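**November, notebook entry, bench 5. Fault record: right hand-held gripper, loss of signal during the book holder task**

Present: H. Salem (operator), T. Kaneko (logging). Entry written by K. Agyeman.

At 14:10 the right gripper stopped reporting jaw position during run 771. The operator continued to the end of the run, as no alarm was raised. The log shows a constant jaw value for the final 80 seconds. The run has been marked unusable.

The left gripper was exchanged with the right at the same port. It reported correctly. The port and the recording computer are therefore cleared, and the fault lies in the right gripper or its cable.

Continuity was tested with the cable straight and then bent at the wrist. The signal dropped in 2 of the bent positions and in none of the straight ones. The probable cause is a broken conductor near the strain relief. The cable has not yet been opened.

Of greater concern is the missing alarm. The Tratness logger accepts a frozen value as valid input. N. Tetteh has been asked to add a check that halts the run when the value does not change while the hand is moving.

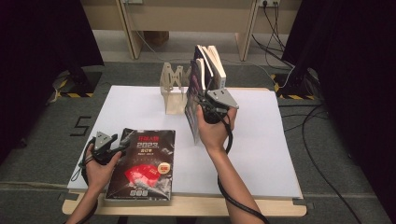 Runs from 155 onward used the same cable and must be reviewed for shorter dropouts. D. Polák will do this before any are released. The right gripper is tagged out until the cable is replaced. A spare has been requested from Mumden; no delivery date received.

K.A.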